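Byline: Herman Sinaga, Housekeeping Standards
Wednesday, 8:16

Rizal Siregar wrote:
> Could the list confirm whether guest slippers and toothbrush kits
> may share the top drawer at Guturholm, or whether they
> need a drawer of their own?

Dear colleagues,

The question applies equally to Nadberg, so I am replying to both houses. 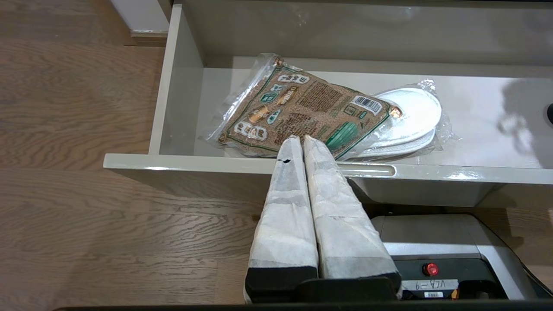
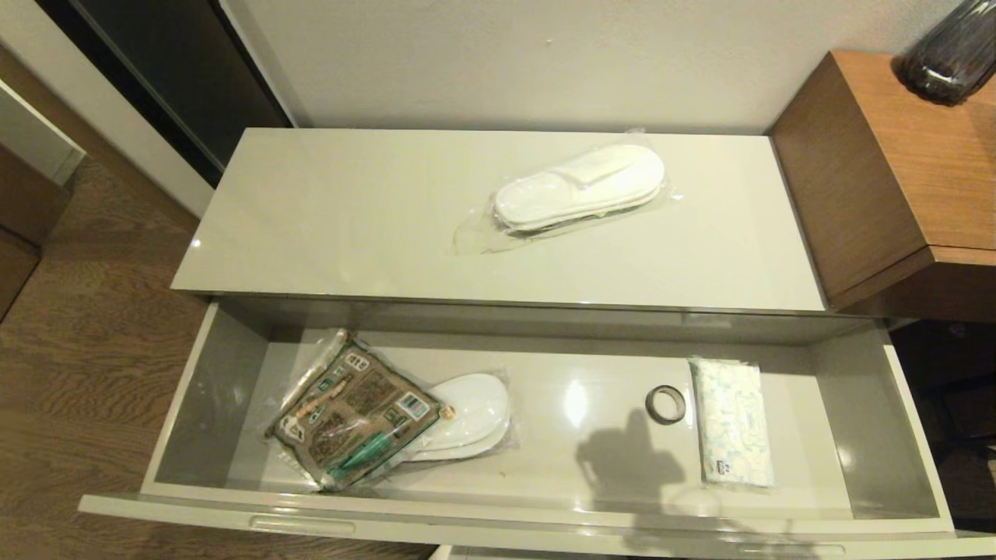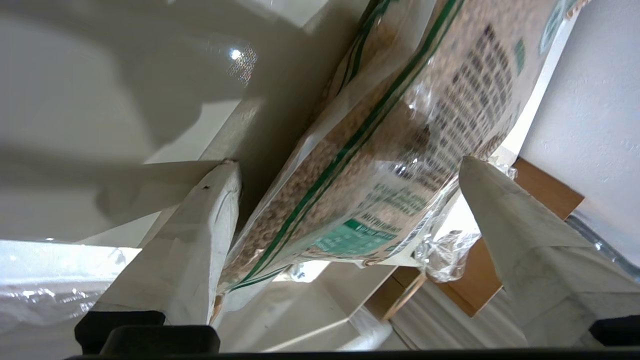
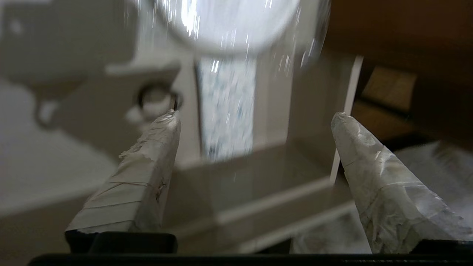 Slippers and toothbrush kits may share the top drawer. Each pair of slippers must stay sealed in its clear bag, and kits are to be laid beside the slippers - the kit resting partly on the slipper bag, as in the second picture, should be moved to the left. Food is a separate matter. A printed bag of what looks like grain or ground seeds, like the one lying in the drawer in the first picture belongs in the pantry, and staff are asked to return any such item there before the room is released.

The revised drawer list will be sent to all 16 floor supervisors in March. Requests for additional kits should quote form 2545.

Herman Sinaga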